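About Flilow

We're a small shop, started one August in a rented garage. We test whether machines can do chores yet. Dishes, drawers, shelf stocking. Mostly in simulation first, then on the real floor at Tokier.

So far 20 chores on the list, some 400 runs each. Slow going. Drawers are teh worst. 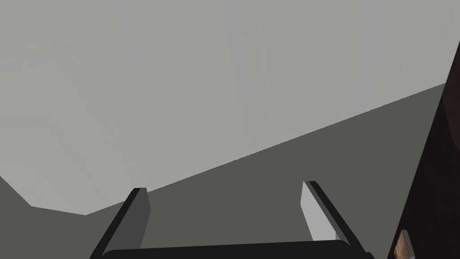

Can a robot tidy my kitchen today?
Parts of it, slowly, with a person close by. Folding and wiping still need work.

Got a chore for us? Write in, we read everthing.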